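Rental Unit Walkthrough, July
Villaseñor Building, second floor, unit 5
Inspected by Yareli Tovar
Key: OK / Fix / Watch

Entry and hall

Door closes and latches. OK
Deadbolt. OK, with a shoulder behind it. The strike plate wants to come up a hair.
Smoke alarm, hall. Fix. It passed the test button but is dated past its ten years.
Hall light. OK

Kitchen

Range anti-tip bracket. Fix. The bracket is in the drawer under the oven, still in its bag, where it has prevented very little tipping.
GFCI outlets by sink. One trips, one doesn't. Fix the one that doesn't.
Under-sink plumbing. Watch. Slow drip at the trap. The bowl under it has been there long enough to count as a fixture.
Extinguisher. OK, gauge in the green. Move it out from behind the flour.
Fridge seal. OK

Bathroom

Fan. Runs, and sounds like a small plane. It moves air, so OK.
Caulk at tub. Fix. Somebody used wood filler.
Hot water at tap. OK after the adjustment. Before it you could have made soup.

Bedroom

Window opens fully for escape. Fix. Painted shut, very neatly.
Space heater. The Volex is fine. The extension cord it was plugged into is not, and went home with me.
Carbon monoxide alarm. OK. Tenant says it chirped for a month and then "got over it." New batteries in.

Electrical panel

Cover on, no open slots. OK
Circuits labeled. Partly. Two of them say "other."
Clear space in front. Fix. Three feet, please — bicycles count as objects.

Stairs and outside

Handrail. Watch. Loose at the bottom bracket, and the Clustach anchors that were meant to cure it didn't.
Treads. OK
Porch light. OK, on at 8 p.m. without being asked.
Dryer vent. Fix. I got $300 quoted for a new run and $150 for a cleaning. Start with the cleaning.

Costs so far

Jurkura invoice 653 covers the alarm and the outlet. The window is on us, plus one stiff putty knife.

Reinspect the Fix items before the end of the month. Watch items can wait for the next walkthrough, except the drip, which I'd like to see retired along with its bowl. 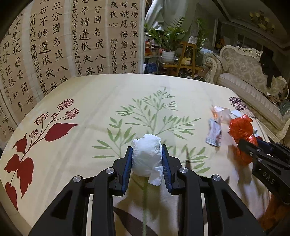

Leave the signed copy in the box by the mailboxes and keep one for the unit. If the panel labels get finished before I'm back, write them in pen. The last set was in pencil and the word "furnace" has rubbed down to "fur."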